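December
Posted by the minute-taker
Filed under: Project meetings / Table-setting data / Notes

Minutes, such as they are. I got lumbered with the notes again, so apologies if my own opinions have crept in. We started at 10.15, with Siltstead and Drutau in the room and Nanville on the phone (bad line, lots of repeating).

Last month's minutes were agreed, apart from the bit where I'd written "spoons" and meant "episodes". Fixed now.

Where we've got to. We have 475 demonstrations recorded for the crockery set, which is more than I expected! Of those, 42 have been thrown out, mostly because the person started moving before the recording did. Siltstead asked if we could trim the starts and keep them. I said I'd tried it on a few and the first reach is missing, and the first reach is the bit we want. Agreed to leave them out.

Speed. We had a long chat about this. Drutau feel we're all getting too quick as we get used to the job, and that the model is going to learn our bad habits along with the good ones — fair point, I'm the worst for it. From now on everybody does a slow practice go before each block, and blocks stop at 15 minutes.

Starting positions. Too many of our examples begin with the crockery in the same place. Agreed that whoever is setting up moves the tray and turns it a bit between goes, and that the bowl shouldn't always start on its saucer. Spoons can go in the bowl, on the saucer or straight on the table. 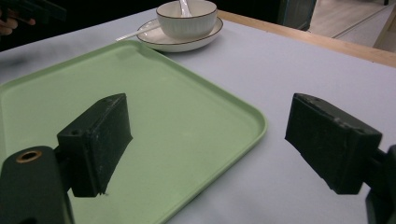 Mwaipopo wanted it noted that white crockery is all very well, but a model trained on one set will probably fall over the first time it meets a patterned mug, and could we please borrow some odd pieces before the next round. Nobody argued. I'm to look in the charity shops, budget to be agreed.

Labels. Still behind. Nanville will take the next 200 and I'll do the rest, grumbling.

Any other business. Siltstead asked for the finger pads to be wiped down at the start of each session. Added to the set-up sheet.

We finished at 11.40. Next meeting is in January, same room, and Nanville will ring in on the other number.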